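Gumeo refits bench room at Drestumthorpe, moves network gear to open rack

1 January 2022

By Phúc Ngô

Gumeo has completed the first stage of a refit of the bench room at its Drestumthorpe site. The work covers the benches, the network switch, one server and the cabling between them. A second stage, limited to power distribution and labeling, is scheduled for February.

The room had been in use without major changes since the company took over the building. Network equipment stood on a shelf behind the benches, and cable lengths had been chosen to suit a layout that no longer applied. An internal survey in the fall listed 43 cable runs, of which 16 ended at equipment that had been removed. All 16 have been pulled out. The remaining runs were tested end to end, and those that failed at full speed were replaced.

Bench tops are light-colored wood with a butcher-block grain. Gumeo looked at steel and coated board before ordering. Steel was ruled out on noise, and coated board on the grounds that it chips at bolt holes and cannot be sanded back. The tops take a clear finish, to be renewed once a year. Small marks from daily use are accepted under the maintenance plan and do not trigger a repair. Equipment that has to stay in position is bolted down through a plate; everything else stands loose and is cleared at the end of the shift.

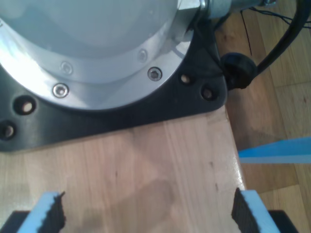
Contract work on the benches was carried out by Bisgaard, which also supplied the fixings. The firm set a load limit of 100 kilograms per bench section. Gumeo has adopted that figure for all sections, including those with extra bracing, so that staff do not have to look up which section they are working at. Bolts are to be checked for torque every 2 weeks during the first quarter and monthly after that.

The larger change is the move to an open-frame rack. The previous shelf gave access from the front only, and a failed port meant taking the switch down to reach the back. An open frame with perforated rails leaves both faces of the equipment exposed. It also gives less protection against dust and knocks, and the maintenance plan now includes a weekly wipe-down of the rack and a monthly check of the fan inlets.

The switch is mounted at the top, with the server chassis directly below it. A shallow pull-out tray comes next. It is intended for hand tools and spare screws while someone is working on the rack and is to be kept empty at other times. Zellum, which drew up the rack layout, recommended placing the server lower to bring down the center of gravity. Gumeo kept it high so that the drive bays can be reached without kneeling, and agreed to anchor the frame to the floor in return — a job that accounted for most of the one-day delay in handover.

Air-bubble sheeting is used in the room as a soft surface in front of the rack. It is treated as a consumable and replaced when the bubbles go flat. A reusable foam mat was priced but not ordered, and the question will be looked at again with the second stage.
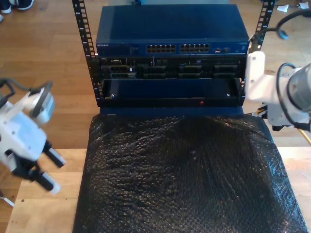 The open-frame rack in the bench room, with the switch above the server chassis and black bubble wrap in front.

The second stage will add a separate power feed for the rack, which at present shares a circuit with two of the benches. Labels will be fitted to both ends of every cable, using the run numbers from the fall survey. Numbers belonging to the removed runs will not be reused. Zellum is to supply the updated wiring plan in printed form as well as on the site server.

Normal work in the room continues between the stages. Staff who need the server taken offline before February should book the time with the site office at least two working days ahead. Requests for new cable runs are on hold until the labeling has been signed off.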